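Notebook, June. Folteo hand grippers, left and right pair, service and re-zero

Morning start, coffee in hand, both grippers out and the marker cubes on. 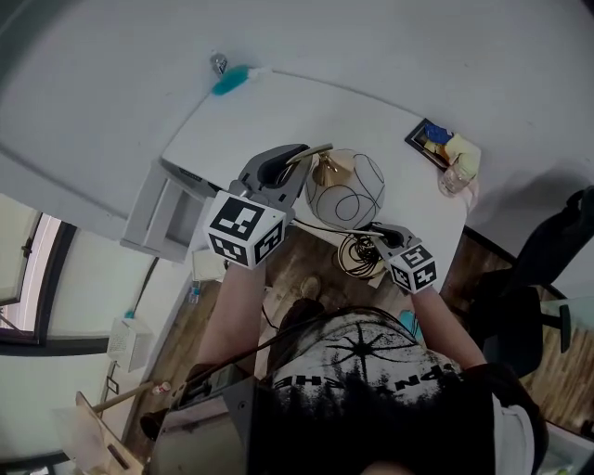 What was bugging us

The left one has been closing late. You squeeze, and there's a little nothing, and then the fingers come in. Angeliki Karras noticed it first when she was practicing on the lamp (the globe one with the black wire around it) and kept having to squeeze twice. I told her it was her grip. It was not her grip, sorry Angeliki!

The right one feels fine in the hand, but its opening width reads wrong in the log. Fully shut it should say 0 and it was saying 3 mm, then 2, then 3 again. So two different complaints on the same cell, and I decided to do the whole pair in one go and get it over with.

Left gripper

Took the trigger side off. Four screws, and one of them was already backing out, which I'm guessing is half the story. The return spring was fine. The linkage pin had worn a groove you can feel with a fingernail, so in went the last of the Rikeck pins from the drawer. PLEASE somebody order more, we are at zero. Dab of grease on the pin only. I got generous last time and it crept down onto the finger pads and we spent an afternoon wiping things.

While it was open I checked the finger screws too. Snug. Left them alone.

Closed it up and ran the trigger 20 times by hand, then did a slow squeeze watching the trace. The delay is gone as far as I can tell, though there's still a tiny bit of side play in the finger. It was there before I opened it. I can live with it for now.

Right gripper

Nothing loose at all, which was annoying because I wanted it to be something loose. Cleaned the sensor face with a dry swab, same reading. Reseated the connector, same reading. Then I opened the settings file and the zero offset was still the one from the old fingers! We swapped those and never redid the zero. Ten seconds to fix, forty minutes to find. Shut it, hit zero, opened and shut it again, reads 0 and stays there.

The counter says 3,000 cycles since the last service. Left says a lot less, but I don't trust it, that one got reset when the board was changed.

Marker cubes

Wiped the faces with the soft cloth, no alcohol (it lifts the ink, ask me how I know). Pressed each corner to check for peeling. One corner on the left cube is starting to go, so it gets a reprint before the next long day. Piltetura has the print file in the shared folder, and watch the scaling box when you print, it likes to set itself back to "fit to page."

Tracking check after that: held both over the table, moved them slowly side to side, then tipped them toward the lamp. 800 poses on the run, 79 dropped. Most of the drops are on the left when I roll my wrist outward, so I'm blaming that corner until the new print is on.

Still to do

Order Rikeck pins, two bags this time.
Reprint and mount the left cube, then repeat the same tracking run so we can compare.
Ask Theodorakopoulos if the side play in the left finger is within what they expect.
Write the zero step into the finger swap sheet. I'll do that one after lunch.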